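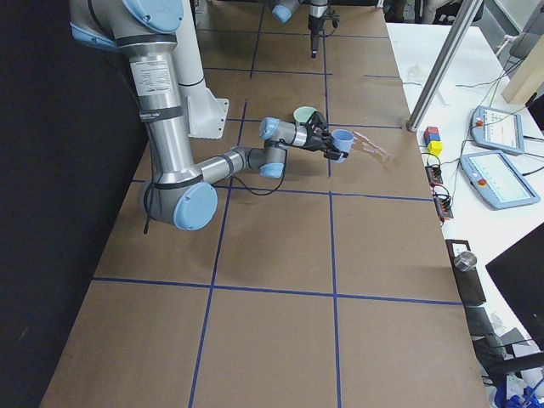 Slide 4: the long table, papered and taped, with the blue cup, the green cup and a pink stain

Let this one sit on the screen for a moment before you start talking. People like to look.

Good morning again, and thank you for coming back after the tea. I promised Frauke Seidel I would get to table coverings before lunch, so here we are, and I'm afraid I can talk about brown paper for rather a long time (stop me if I do!).

Start with the paper itself. It's plain kraft paper, the sort you'd wrap a parcel in, and it goes down before anything else does. At the Jurby hall we used to wipe the bare tables between sessions, all 22 of them, and it took more than 36 minutes on a bad evening. Now we roll the paper up and lay a fresh length.

Then the tape. Dark blue, in long strips, so the table is split into big rectangles and everyone can tell which patch is theirs. Volker Rothe wanted smaller ones when we tried it in Kivville, and we did go smaller, and elbows were in everybody's paint water by half past ten. Go large.

Point to the stain now, to the right of the blue cup. It's faint, a pinkish splash with no particular shape to it, and I'm really rather fond of it. Ask the room what they would do about a mark like that. Somebody always says scrub it. I'd leave it until the end of the session and change the paper then.

Pause for questions about tape. If they ask about cups, say plastic, and move on to slide 5, the drying racks.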